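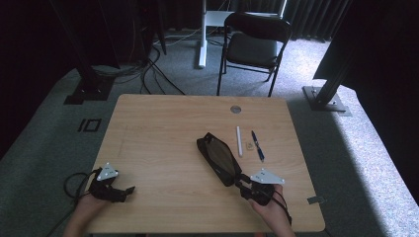
*Par Damilola Ezeani et Sølve Strömberg, avec des exercices d'atelier de Garba Danladi*

# Chapitre 4. Lire le fil du bois

Avant de parler de séchage, de retrait et de déformation, nous aimerions que vous passiez un moment avec une planche. N'importe laquelle fera l'affaire : une chute de rayonnage, le dessus d'un vieux tiroir, la table sur laquelle vous avez posé ce livre (si elle est en bois massif, ce que vous saurez vérifier d'ici quelques pages). Regardez-la en lumière rasante, passez la main dessus dans un sens puis dans l'autre, et notez sans vous presser ce que vous remarquez. Vous reviendrez à ces notes à la fin du chapitre, et il y a de bonnes chances que vous les trouviez bien meilleures que vous ne le pensiez !

Le plateau clair de la photographie d'ouverture montre un fil droit, de ceux que l'on suit de l'œil sans effort. C'est par là que nous commencerons. Les fils ondulés, les ronces, les loupes et tout ce qui fait la joie des ébénistes viendront plus tard, au chapitre 9, quand vous aurez pris l'habitude des cas simples.

## 4.1 Un mot pour plusieurs choses

Le vocabulaire du bois est ancien, savoureux et, il faut bien le dire, un peu désordonné. Dans les ateliers, on emploie volontiers « fil », « grain » et « veine » l'un pour l'autre, et l'on se comprend très bien parce qu'on a la pièce sous les yeux. Dans un livre, cela ne suffit plus. Nous prendrons donc ces mots dans un sens fixe :

- **le fil** désigne la direction générale des fibres par rapport à l'axe de la pièce ;
- **le grain** désigne l'impression de finesse ou de grossièreté que donne la taille des cellules et des vaisseaux ;
- **le veinage** désigne le dessin visible en surface, qui dépend à la fois de l'arbre et de la manière dont on l'a scié.

Un même hêtre peut ainsi présenter un fil droit, un grain fin et un veinage presque effacé, tandis qu'un frêne au fil tout aussi droit offrira un grain grossier et un veinage très marqué. Prenez le temps de relire cette phrase avec deux échantillons en main. Les étudiants qui butent sur la suite du chapitre sont souvent passés un peu vite ici.

## 4.2 Trois plans, trois visages

Imaginez maintenant la bille entière, couchée dans la cour de la scierie. On peut la couper de trois façons principales. En travers, on obtient le **plan transversal**, celui du bois de bout, où les cernes dessinent leurs cercles. Dans le sens de la longueur et en passant par le cœur, on obtient le **plan radial**, où les cernes apparaissent comme des lignes à peu près parallèles. Toujours dans le sens de la longueur, mais à côté du cœur, on obtient le **plan tangentiel**, avec ces grandes flammes en ogive que tout le monde a vues sur une porte d'armoire.

Une planche réelle tombe rarement tout à fait dans l'un de ces plans. Elle se promène entre les deux derniers, et il lui arrive d'être presque radiale sur une rive et franchement tangentielle sur l'autre. Pour trancher, regardez le bout : si les cernes y sont debout, perpendiculaires à la face, vous tenez un débit sur quartier ; s'ils sont couchés, c'est un débit sur dosse. Une surface aux lignes bien droites fait penser au premier cas, et l'on aurait tort de s'en contenter, car un placage imite cela fort bien. Le bout ne ment guère, à condition qu'on vous laisse le voir.

## 4.3 Ce que pèse le vide

Le bois est surtout fait de parois et de cavités. La matière des parois a une masse volumique à peu près constante d'une essence à l'autre, et nous retiendrons la valeur de 1530 kg/m³. L'eau, elle, est à 1000 kg/m³. On pourrait en conclure que tout bois doit couler, et pourtant la plupart des planches flottent, grâce à l'air que renferment leurs cavités.

La planche de sapin qui nous servira de compagne dans ce chapitre vient de la scierie Tivunard. Elle mesure 122 mm de large et sa masse volumique, à l'état sec, est de 489 kg/m³. Divisez ce chiffre par celui des parois : vous trouverez qu'un peu moins du tiers de son volume est de la matière solide. Le reste est du vide, et ce vide explique une bonne part de ce que vous allez apprendre sur l'isolation, le clouage et le temps qu'une colle met à prendre.

Gardez aussi la largeur en tête. Le bois se rétracte très peu dans la longueur, davantage dans le sens radial, et bien plus encore dans le sens tangentiel. Deux planches de 122 mm, l'une sur quartier et l'autre sur dosse, ne bougeront donc pas de la même façon dans une pièce chauffée en décembre.

## 4.4 Pour commencer, à l'établi

**Exercice 1.** Tracez au crayon, sur la face de votre planche, une ligne parallèle à la rive. Suivez ensuite le fil à la pointe sèche, en appuyant légèrement, et mesurez l'écart entre les deux tracés à l'autre extrémité.

**Exercice 2.** Rabotez un copeau dans chaque sens. Décrivez en une phrase le bruit de l'outil, puis l'état de la surface.

**Exercice 3.** Dessinez le bout de la planche en respectant la courbure des cernes, et indiquez de quel côté se trouvait le cœur de l'arbre. Conservez ce dessin, il servira de point de départ à la section 4.5, où nous mettrons la planche à sécher.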